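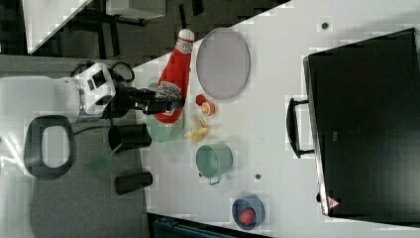 Red bottle, pale green plate and gray oval tray on a white tabletop.

Catalog > Seasonal Furnishings > Advent > Wreath Stands > Skov 152

Skov 152 Advent Wreath Stand

The Skov 152 is a floor-standing Advent wreath for parish churches, school chapels and residential communities. It consists of a weighted base, a single upright and a steel ring that holds four candles at the rim and one at the center. The stand is supplied by Pristitz for indoor use and may be placed beside the lectern, at the chancel step or in an entrance hall.

The Advent wreath is a fairly recent custom in its present form. It was known in German-speaking homes before it was common in churches, and in many places it is still lit at the family table as well as in the sanctuary. The Skov 152 may be used by congregations that light purple and rose candles, by those that prefer blue, and by those that use four of a single color. The center cup takes a white candle for Christmas and may be left empty or removed before then.

Specifications

Ring diameter: 19 inches
Candle cups: four outer, one center (removable)
Ring and upright: steel, satin black or antique brass finish
Base: round, weighted, with felt pads
Greenery channel: open, with wire loops on the inner side
Assembly: hex key, supplied

Candles and greenery are not included. The outer cups accept standard tapers directly. Pillar candles require the Surard pan set, part 93, which is ordered separately and replaces all four outer cups. Pans and cups should not be mixed on the same ring.

Placing the ring without the upright
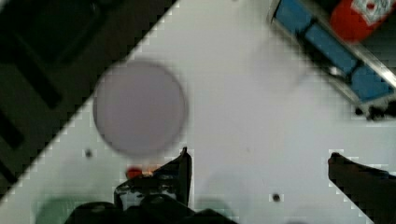

The ring may be detached from the upright and used as a table wreath for vespers, a classroom or a parish supper. Three short feet are supplied for this purpose and screw into the underside of the ring. Choose a table that is level, stable and wide enough to leave a clear margin on all sides. The ring should never be set where the large round disc in the photograph appears, overlapping the line between the white tabletop and the dark area next to it. Table runners and loose cloths should be removed before the candles are lit. Where a cloth is required by local custom, it should be fastened beneath the tabletop.

Greenery

Fir, cedar, boxwood and holly are all suited to the open channel. Cut stems should be soaked overnight and shaken dry before they are wired in. Begin at any cup and work in one direction, laying each bundle over the stems of the one before. Foliage must be kept below the lip of the cups at all times. Natural greenery dries quickly in heated buildings and should be checked before every service and replaced when the needles begin to drop. Artificial greenery may be used if it is labeled flame retardant by its maker.
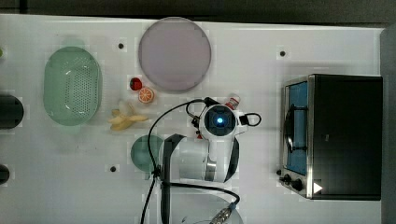 Department of Seasonal and Liturgical Furnishings

Orders and delivery

Orders for the coming Advent should reach the department by the end of October. Orders received in November are filled from stock where possible, and the choice of finish cannot be guaranteed. Stands are shipped in two cartons. Please open both and compare the contents with the packing slip before discarding any material, as the feet and hex key are packed inside the base carton.

Parishes that already own the earlier Zondard stand may order the Skov ring alone. The Zondard upright has a narrower collar and requires an adapter, which should be requested at the time of the order.

Care and storage

Allow wax to harden fully before removing it. A plastic scraper and warm water are sufficient for both finishes. Metal polish should not be used on the antique brass finish, which is lacquered. After Epiphany, or whenever the wreath is taken down, remove all greenery and wire from the channel and wipe the ring dry. Sap left on the metal over the summer will stain it.

The ring should be stored flat in its original carton. The upright may be left in the base.

Safety

Lighted candles must be attended by an adult. Keep the stand clear of curtains, banners, choir robes and the Christmas tree, and do not move it while any candle is burning. Candles should be replaced before they burn down to the rim of the cup.

Contact Pristitz | Copyright Pristitz. All rights reserved. | Back to top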